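Graziella Ruggiero
ok thread time. I have been learning to run at the grand old age of fifty-something and several of you asked how it's going, so get a drink, this is long

Graziella Ruggiero
Background: in August my doctor said the words "resting heart rate" in a tone I didn't care for. Mine was 102 that morning. I had just climbed her stairs with a bag of library books, but still! She said walk more. I heard run, because I am an idiot

Graziella Ruggiero
First outing was a loop of the Clesdale streets before breakfast. I made it to the mailbox on the corner. The mailbox is 2 houses down. I stood there pretending to look for a letter in my pocket (shorts, no pockets)

Graziella Ruggiero
So I did what everyone does and bought stuff. I got an app called Zerker that yells at you. It has a voice you can pick and I picked the calm one and the calm one is somehow worse. "You have stopped moving." Yes I KNOW

Graziella Ruggiero
What did help was slowing way down. I mean embarrassingly slow – slower than my husband walks to the car. If I couldn't sing a line of something out loud I was going too fast. The neighbors have heard a lot of early Madonna

Graziella Ruggiero
Run a minute, walk two, do that till you're bored. I stayed on week one of the plan for three weeks and no alarm went off anywhere. By the fourth I was running two minutes and my face was only medium red

Graziella Ruggiero
Clouds like these are my absolute favorite running weather now, by the way. I used to cancel plans over a sky like this. Sunshine is for people who don't sweat through their eyebrows
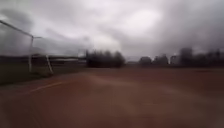 Dankwa
the singing thing works so well, my physio told me the same after my knee. but please get proper shoes before you go up to longer runs, I lost a whole spring to old tennis sneakers

Graziella Ruggiero
Yes ok SHOES. I had been running in the pair I paint the fence in. Went to the running store and the kid there watched me jog up and down between the sock racks and said "huh." That was his full report. I came out with a half size bigger than I've worn my whole life and my toes have stopped going numb

Graziella Ruggiero
Also socks. I laughed at the price of the socks. I now own four pairs of the socks

Graziella Ruggiero
Things I got wrong, in case it saves you some trouble: ate a bowl of chili at lunch and ran at 3 in the afternoon. Don't. Stretched cold and pulled something behind my knee I didn't know I owned. Tried to catch up with a woman pushing a stroller – she had a baby AND a coffee and she left me for dead

Graziella Ruggiero
The knee thing cost me nine days. I was crabby for all nine, which surprised me more than anything else in this thread. I missed it?? I missed the thing where I wheeze past the dentist's office? 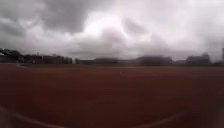
Graziella Ruggiero
Anyway there's a charity 5K at Clondanach coming up and I signed up at eleven at night after one glass of wine. Bib number 3154. It came in the mail with four tiny safety pins and I have already lost one

Graziella Ruggiero
My goal is to run all of it without walking. My other goal is to not be passed by anyone in a costume. My sister has done this one and says there is always a banana and the banana is fast

Graziella Ruggiero
Longest I've gone without stopping so far is just over 25 minutes. I came home and told my husband and he said "is that good" and I said it's very good, and then I lay on the kitchen floor for a bit with the dog

Graziella Ruggiero
Resting heart rate this morning was 71, sitting down, no library books. Calm voice on the app said "nice work" and I got a little choked up at a phone

Graziella Ruggiero
If you've done a race before, tell me what to eat the night before and whether I'm supposed to wear the free t-shirt during or after. I've had very strong opinions from both sides already and I need a tiebreaker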